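Helles Holz und andere Bekenntnisse

Wer im September einen Tisch kauft, hat den Sommer aufgegeben. Bei Malý in Ostness standen an jenem Nachmittag 236 Platten im Lager, und der Verkäufer sprach über jede wie über ein schwieriges Patenkind.
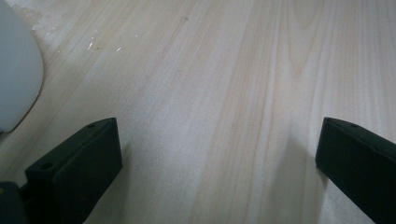

Helle Tischplatten galten lange als Möbel für Leute ohne Rotwein. Inzwischen will sie jeder, auch wer Kinder hat. Die Maserung darf dabei ruhig eigensinnig sein: erst brave lange Linien, dann wellige Bänder, und weiter oben biegt sich alles zu Bögen wie in einer Dorfkathedrale. Das Modell Norum misst 80 mal 90 Zentimeter und passt damit in keine Nische, die ich besitze. Bestellt habe ich es trotzdem.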